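Whiteley Street Piano Rooms
Help wanted / front desk and workshop assistant
Posted May 11, 2021

We need someone. Soon. Our last desk person moved away and the phone has been ringing into the workshop since then, where whoever picks up has glue on their hands.

The short version: part time, four shifts a week, afternoons and early evenings, mostly at the front desk but with real time in the back if you want it. Pay and so on further down. If you already know you're interested skip to How to apply.

What we do

We fix, tune, rent and sometimes sell upright pianos. Lessons upstairs in two rooms, those are taught by outside teachers who rent by the hour, you would be booking the rooms for them but not teaching. No grands except the old Inden in the front window, which is not for sale, please learn to say that nicely becuase you will say it a lot.

Moving is done by an outside firm (Sullano). You will not be asked to lift a piano. You may be asked to lift one end of a bench.

The job

Desk side - answer phone and email, book tunings, book the lesson rooms, take payments, chase late rentals. Unlock for the early evening teachers, lock up after the last one. Keep the tuning route sensible so the tuner isn't crossing town twice in one afternoon. He will tell you if it isn't.

Rental paperwork. Every piano that goes out gets a sheet: maker, serial number, bench yes or no, lamp yes or no, condition of keys and case, customer signature. The sheets are still paper. We have an old spreadsheet too and part of this job over the summer is getting the two to agree. Currently they don't. Invoice 2373 exists in one and not the other and there are more like it.

Workshop side - sorting felts and bushings, cleaning keys, pulling and labeling action parts, sweeping. Later on, if it suits you, regulating under supervision, and some case work. We would rather teach somebody from scratch than un-teach them.
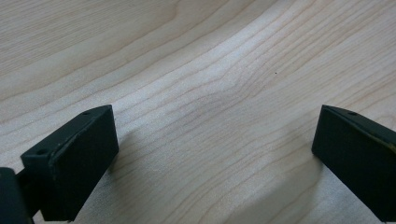
Hours are 2 to 7 on shift days, sometimes a bit past that in October when the schools all call at once. We can move shifts around for classes or a second job, just tell us at the start and not the night before. Closed the last week of the year, paid.

Who we're looking for

Someone who is OK on the phone with people who are upset. Customers get attached to their pianos and often the news is bad. You'll need to be able to say a repair costs more than the thing is worth and then stay quiet for a second.

Neat handwriting, or at least readable.

Able to do the same fiddly task 88 times without rushing the last ten.

Comfortable being alone in the building for an hour or so at a stretch. There are lesson students coming in and out but the workshop can be empty.

Playing the piano is nice but not required. Reading music not required. Woodworking, sewing, watch repair, bike repair, model building, all useful, tell us about it. Retail or reception experience is a plus. Driver's license is a plus, we have a small van and now and then a customer needs a bench dropped off.

Must be 18 or over. Some of the glues and solvents have rules attached and we stick to them.

What it isn't

Not a tuning apprenticeship. People ask. Tuning takes years and we have one tuner who already has somebody learning with him. If you come for the desk and end up loving the trade we'll help you find a course and write you a good letter, that has happened before. But please don't take this job expecting to be tuning by fall.

Also not a quiet job. Two lesson rooms over your head, one of them with a beginner in it at nearly all times, plus someone in the back hitting one note over and over.

Pay and the rest

$16 an hour to start, reviewed after three months. $17.50 once you are doing regular workshop hours. Paid every second week. Paid sick time. Free use of the lesson rooms when they aren't booked, and rental at cost if you want an instrument at home. Parking behind the building or the 267 bus stops across the street.

Heating in the workshop is steady all year for the pianos' sake, front desk is draftier. Bring a sweater.

Masks at the desk for now and in the stairwell. We'll follow whatever the county says over the summer. Lesson rooms get ten minutes with the windows open between students and you would be keeping that schedule too.

How to apply

Send an email or drop a letter through the door, 1571 Whiteley Street, the green door and not the lesson entrance. Attn. Onni Kemppainen. No formal resume needed but do tell us

- where you've worked or what you have been doing
- which afternoons you can't do
- something you took apart and whether it went back together
- when you could start
- one person we can call

Please don't phone about the job, the phone is the problem we are trying to solve.

We'll read things as they come in and call people in for a short visit, half an hour or so. You will meet Onni and the tuner, see the workshop, and we'll have you take a key bushing out and put a new one in. Not a test exactly, we just like to see if you enjoy it. Wear something that can get dusty. Second visit is a paid trial shift at the desk.

No closing date, the ad comes down when we've found somebody. Everyone who writes gets an answer, might take us a week or two given the above.

Also

Separate from the job - we are looking for a home for a Brindel upright, sound but plain, sticky middle pedal, suit a church hall or a school. Free if you pay the movers. Same address, put Brindel on the envelope so it doesn't end up in the aplications pile.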